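Category: Fiber Crafts > Beginner Texts > Chapter Previews

Chapter 3
Gauge, Swatches and Why Your Hat Came Out Huge

by Nana Osei

Before you start: one ball of worsted weight yarn, light color, smooth. A pair of US 8 needles. A ruler, a real one, metal or wood. Tape measures stretch, especially the old one from the bottom of the sewing box. Pins. A basin or clean sink. You'll need a towel too.

By now you can cast on, knit, purl and bind off. Chapter 2 got you a scarf, or most of one. Scarves forgive you. An inch wider, an inch narrower, still a scarf. A hat does not forgive you. Neither do mittens, and a sweater is worst of all.

So, gauge. Gauge is the number of stitches and rows in a given bit of knitting, normally four inches square. The pattern writer had a gauge. You have a gauge. If the two don't match, your numbers and her numbers are describing two different garments.

First hat I ever made was the Inell, a plain ribbed thing out of a booklet. 72 stitches around, then knit till it's long enough. I skipped the swatch. Everyone does, the first time. The pattern wanted four and a half stitches to the inch and I was getting four even. Half a stitch! Sounds like nothing. Do the sum, though. 72 divided by 4.5 is 16 inches, stretchy, fits a grown head. 72 divided by 4 is 18. It came down over my eyes. My brother wore it as a joke for one winter and then the dog had it.

Two inches of extra hat from half a stitch. Keep that one in your head for the rest of the chapter.

What changes your gauge

Needle size, obviously. Bigger needle, bigger loop, fewer stitches per inch. Also the needle material: slick metal and grabby bamboo can give different results at the same size, same yarn, same hands. Your mood, a bit. Most knitters tighten up when they're concentrating and loosen when the TV is good. Flat versus in the round matters a lot, becuase many people purl looser than they knit. If the project is in the round, swatch in the round. We'll do that in section 3.4.

And fiber. Wool has spring, it pulls itself back in. Cotton hasn't, it just hangs. Alpaca grows. I made the Surkness cardigan in an alpaca blend one July (too hot, bad idea) and the sleeves were past my knuckles by fall. The swatch would have told me if I'd hung it up overnight with a few clothespins on the bottom edge. Section 3.5 for that trick.
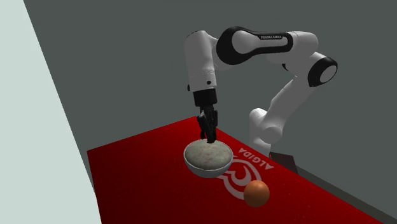 Franka Emika arm, gripper lowered onto a filled white bowl.

Making the swatch

Bigger than you think. If the label says 18 stitches to four inches, do not cast on 18. Edge stitches are always odd, they pull or they flop, and you can't measure them. Cast on 28 or so. Work a few rows of garter stitch so the bottom won't curl, then keep three stitches of garter at each side and do stockinette in the middle. Go till it's at least five inches tall. A few more rows of garter, bind off loosely.

Use the needles you'll use for the real thing. Same yarn, same color if you can spare it. Dark dyes can behave differently from light ones. Not always, but I've been caught.

Write the needle size down. You'll swear you'll remember. One old way is to purl bumps into the front, one bump per needle size, so an 8 gets eight bumps. Or tie knots in the tail. Or a paper tag, fine.

Washing it

Yes, you have to. Treat the swatch the way you'll treat the hat. Soak in cool water for twenty minutes, press it in the towel, don't wring. Lay it flat. Pat it square but don't stretch it to the number you want, that's cheating and it only cheats you. Leave it till it's totally dry. Overnight, longer if it's damp out.

Superwash wool is the one to watch. It can come out of the water floppy and a size up. Some of it shrinks back after a short tumble in the dryer, if the label allows. Read teh label.

Counting

Flat table, good light. Ruler across the middle of the swatch, pin at zero, pin at four inches. Count the V shapes between pins. Count the halves too. Do it again in a different spot, and take the average if they disagree. Then turn the ruler and do the rows.

Too many stitches, go up a needle size. Too few, go down. Make another swatch. Sorry.

Row gauge off but stitch gauge right? For most beginner patterns, carry on. They say "knit until piece measures" and the ruler sorts it out. Yokes and raglans are a different matter, see Chapter 9.

Words to know before 3.1

Ply, drape, bloom, blocking, ease. Ease is the gap between your body measurement and the garment's. Negative ease means the garment is smaller than you and stretches to fit. Hats usually have 2 inches of it, sometimes more.

Projects in this chapter

The Gill hat, worked flat and seamed, 50 grams of worsted. The Illa wrist warmers, good for using up the rest of the ball. Both are small enough to rip out and redo in an evening if the gauge drifts on you. Check it again once you've got 3 inches done, people knit differently on a real project than on a swatch.

Turn to 3.1 with your needles in hand.

Shares: 72 | Comments: 3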